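O aqueduto de Stirnness visto por dentro: conversa com Dragica Ivanov

O troço enterrado do antigo aqueduto de Stirnness tem 2939 metros, dos quais só uma parte se percorre de pé. O resto faz-se curvado ou, nos sifões, não se faz. Dragica Ivanov, engenheira hidráulica de formação, passou os últimos anos a levantar a galeria metro a metro, desde a câmara de captação até ao reservatório de Wusau. Recebeu-nos no gabinete onde trabalha, com os desenhos do levantamento ainda por encadernar.

A primeira correção que faz é de vocabulário. "Chamam-lhe túnel, mas a maior parte é vala coberta. Abriu-se a trincheira, levantaram-se os muros, fechou-se a abóbada e repôs-se a terra. Túnel propriamente dito, escavado em rocha, há apenas na travessia da colina de Sheehan, e são 639 metros."

A distinção tem consequências para quem faz conservação. Na vala coberta, as cargas vêm de cima e variam com o uso do terreno: um caminho agrícola que passou a receber camiões, um muro de suporte construído sobre a abóbada. No troço em rocha, o revestimento quase não trabalha estruturalmente. Serve para regularizar a secção e reduzir perdas. Ivanov encontrou ali juntas de argamassa praticamente intactas, enquanto na vala coberta há zonas em que a argamassa se desfaz com a mão.

A secção-tipo é um retângulo com soleira em lajes de calcário e abóbada de volta perfeita em tijolo. A inclinação média é baixa e bastante regular, o que sempre intrigou quem estudou a obra. "Fizemos nivelamento geométrico com pontos de controlo à superfície, descidos pelos poços de visita. O desvio em relação à pendente de projeto é pequeno, exceto em dois sítios, e nos dois houve reconstrução posterior. Quem reconstruiu não tinha o nível original ou não quis saber dele."

Um desses sítios fica junto ao poço de Bokura, o mais fundo da linha. A soleira foi ali refeita em betão, com uma contrapendente curta que retém água e sedimento. Durante muito tempo atribuiu-se o assoreamento à captação, por falta de decantação a montante. Ivanov discorda. As amostras recolhidas antes do poço têm pouca areia grossa, e o depósito só ganha espessura a partir da soleira de betão. "A câmara de decantação funciona. Tem defeitos, mas esse não é um deles."

Perguntámos-lhe como se trabalha num espaço destes. A resposta foi uma lista de procedimentos: medição de oxigénio antes de cada descida, ventilação forçada nos troços sem poço intermédio, comunicação por fio porque o rádio não passa, ninguém sozinho abaixo do nível do solo. As campanhas param quando há previsão de chuva, mesmo fraca. A galeria já não abastece ninguém, mas continua a drenar as encostas e o caudal sobe depressa.
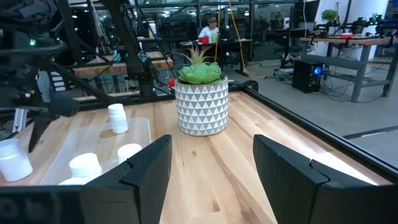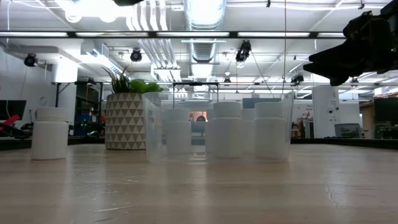 As plantas no vaso de triângulos, em duas vistas.

O levantamento foi feito com estação total e completado com varrimento laser nos troços acessíveis. Ivanov usa a nuvem de pontos com reservas. A superfície molhada da soleira devolve mal o sinal, e nos primeiros ensaios apareciam depressões que não existiam. A equipa passou a medir a soleira à mão, com mira, em perfis transversais. No total são 529 perfis, numerados de montante para jusante – exceto os da travessia de Sheehan, numerados ao contrário por se ter entrado pelo lado de Wusau. A engenheira pede que isto fique escrito, porque já houve quem lesse os desenhos ao contrário.

Sobre a datação, é cautelosa. O calcário da soleira vem de uma pedreira local que esteve em exploração durante gerações e não ajuda. Os tijolos da abóbada têm dois formatos diferentes, o mais espesso a montante. Pode tratar-se de duas campanhas de obra ou de dois fornecedores na mesma campanha. "Os livros de contas que conhecemos falam de pagamentos a pedreiros e a carreteiros. De tijolo, nada. Enquanto não aparecer outra fonte, escrevo 'dois formatos' e fico por aí."

Há também marcas nas paredes. Na travessia em rocha, a intervalos irregulares, foram gravados traços verticais curtos à altura do ombro, sempre do lado esquerdo de quem desce. Ivanov admite que sejam marcas de avanço da escavação, usadas para pagar à medida. O intervalo diminui perto do meio da colina, onde a rocha é mais dura. A hipótese é compatível com o que se vê, diz, e será preciso compará-la com outras obras do mesmo período.

A parte menos estudada continua a ser o sifão que atravessa o vale antes de Wusau. É uma conduta em pressão, de ferro fundido, que substituiu uma arcada demolida. Os encontros da arcada ainda existem dos dois lados, cobertos de silvas. Em maio foi introduzida uma câmara de inspeção pela boca de montante, que avançou até uma incrustação calcária que reduz o diâmetro útil a cerca de metade. Daí para a frente não há dados. Ivanov não recomenda remover a incrustação por meios mecânicos: o ferro por baixo pode estar reduzido a grafite e a crosta pode ser o que mantém a parede inteira.

Quanto ao futuro da galeria, a proposta que circula é abrir ao público um troço curto, entre a câmara de captação e o primeiro poço. A engenheira não se opõe, com condições. Quer a soleira protegida por um passadiço apoiado nas paredes, sem furação das lajes, e um limite de visitantes definido pela ventilação natural. Quer também que se resolva primeiro o caminho agrícola que cruza a abóbada a jusante. "Há uma fissura longitudinal no fecho, debaixo do rodado. Temos testemunhos de gesso colocados e vamos lendo. Por enquanto não partiram."

Os desenhos seguem para o arquivo municipal de Stirnness assim que a encadernação estiver pronta, acompanhados das cadernetas de campo originais. A nuvem de pontos fica à parte, por razões de formato, e pode ser consultada a pedido. Para a próxima campanha estão previstos a repetição do nivelamento em Bokura e um novo ensaio no sifão, desta vez a partir da boca de jusante.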